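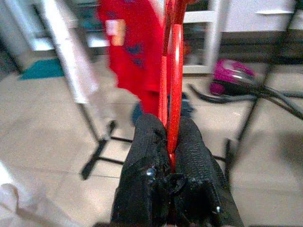 According to a comment on the April version, the hanging rules were fine for shirts but useless for anything with a wide neck, and the file should say so before it says anything else. So: wide necks go on the notched hangers or get folded. The rest of this README is for everything else.

# Osotberg hanging list

A plain-text list of clothes, hangers and where they go, kept for the shared closet and the hall at the Hodness house. It started as a note taped inside the closet door and got too long for the door.

## Files

- `garments.csv`: one row per piece of clothing
- `hangers.csv`: one row per kind of hanger, not per hanger
- `rules.md`: the hanging rules, same as below but with the old wording kept
- `mending.txt`: things pulled off the rail until they're fixed

The CSV files are comma separated, with a header row. Open them in any spreadsheet program. If yours turns the `size` column into dates, set that column to text first.

## Columns in garments.csv

| Column | What goes in it |
|---|---|
| `item` | Short name, such as "shirt" or "rain jacket" |
| `color` | One main color. Use `mixed` only if you can't pick |
| `print` | `yes`, `no`, or `small` for a logo or label-sized print |
| `neck` | `crew`, `collar`, `wide`, `hood`, `none` |
| `hanger` | A code from `hangers.csv`, or `fold` |
| `place` | `closet`, `hall`, `drawer` |
| `size` | As printed on the label |
| `note` | Anything else |

Leave a cell blank if you don't know. Please don't write "unknown" or "n/a", because the sort order puts those in the middle.

## Hanger codes

- `P`: plain plastic, any color. Tops with crew necks or collars.
- `N`: notched. Straps and wide necks.
- `C`: clip bar, from Orker. Pants and skirts.
- `W`: wide shoulder, from the Szewczyk shop. Coats and heavy jackets only.

Colors used to mean something. Red was for hand wash, blue for machine wash. People ran out of one color and grabbed the other, so that system was dropped. A red hanger now just means a hanger. The old `wash` column was removed at the same time, and washing instructions go in `note`.

There are 32 places on the closet rail, marked with pencil ticks. When every tick has a hanger on it, the next thing goes to the hall or something comes off.

## Hanging a top

1. Button the collar button if there is one. Zip hoods halfway.
2. Hold the hanger by the neck of the hook, with the hook facing up.
3. Feed the hanger in from the bottom hem. Going in through the neck stretches it.
4. Settle one shoulder, then the other. Pull the sleeves out if they bunch up inside.
5. Hang it with the front facing left.

Clothes that are still damp go on the drying rack first. Leave a gap of 2 fingers between damp pieces.

T-shirts with a large print can be hung or folded. If folded, fold with the print on the inside. Small prints and sewn-on patches don't need anything special.

## Floor under the rail

Shoes can stay under the rail if they're dry and the pairs are together. The limit is 4 pairs. Boots go in the hall. Long coats should not be touching the shoes; if they do, move the coat to the left end, where the rail is higher.

## Known problems

- `color` isn't consistent. The same sweater was entered once as red and once as orange, and both rows are still there.
- Nothing in the `drawer` rows has been checked since the drawers were swapped.
- 3 rows have a hanger code of `H`, which doesn't exist. Probably `W`.
- Kids' sizes and adult sizes share one column and sort badly.
- The clips on the `C` hangers leave marks on soft fabric. Put a folded piece of tissue under each clip.

## Adding a row

Add new rows at the bottom of the file and don't re-sort it when you save. When a piece leaves the house, delete its row, and if it's also in `mending.txt`, delete it there too. Empty hangers go back at the right end of the rail.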